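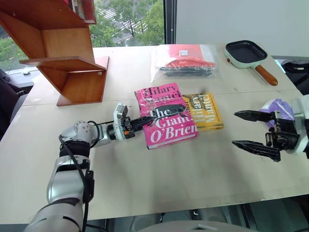
*Photo: Sumeya Gebremichael*

I've been meaning to write about Zistard for weeks, and every time I sit down to do it I end up playing it instead, which I suppose is a review of sorts. It's a slow, rather lovely game about running a ferry between a handful of foggy islands, and I've now put 172 hours into it (my sister has asked me to stop telling people the number).

The first thing to say is that the opening is dreadful. You spend an age in the harbour at Reko being taught how to tie ropes by a man who repeats himself, and I very nearly gave up. Please don't! Once you've taken your first passengers across to Wuvon the whole thing loosens up, the music comes in – a bit of accordion, very quiet – and you can more or less go where you like.

What I love most is the passengers. They talk to each other while you steer, and if you dawdle you hear more of it. There's a retired schoolteacher called Vakulenko who is forever going over to visit a cousin, and I must have carried her across a dozen times before I worked out that the cousin had moved away years ago. I had to put the controller down and make a cup of tea after that one.

The weather is lovely too, though the fog in November (the game has its own calendar, all 366 days of it, leap year included) can be a real trial. I ran aground so often that the repair yard took nearly everything I'd saved. My advice is to buy the better lamp early and leave the fancy paint until later, however tempting the green looks.
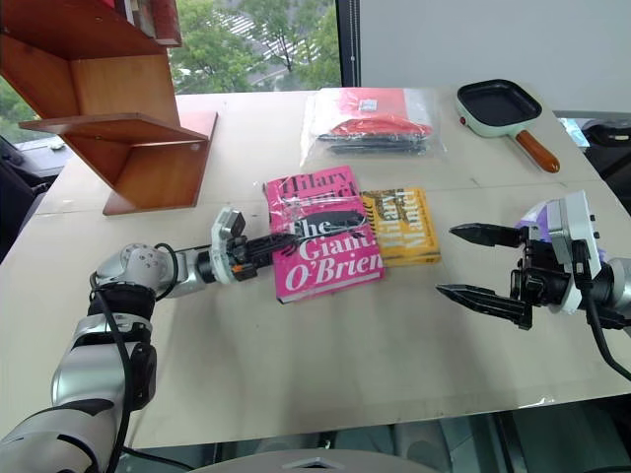 ## The new update

So, the update. It came out last week and adds 15 new passengers, a second boat and a proper map you can scribble on. The map is a joy. I've covered mine in little notes about rocks and who likes sitting outside.

The second boat I'm less sure of. It's faster, and I can see why people asked for it, but you miss the ends of conversations and I went back to my old tub after 2 days. The loading times are a bit worse as well, at least on my ageing machine, and the autosave once put me back on the wrong side of the bay with no fuel. I've sent in a report and had a kind reply.

I'm still only halfway through the lighthouse story, so no spoilers in the comments, please.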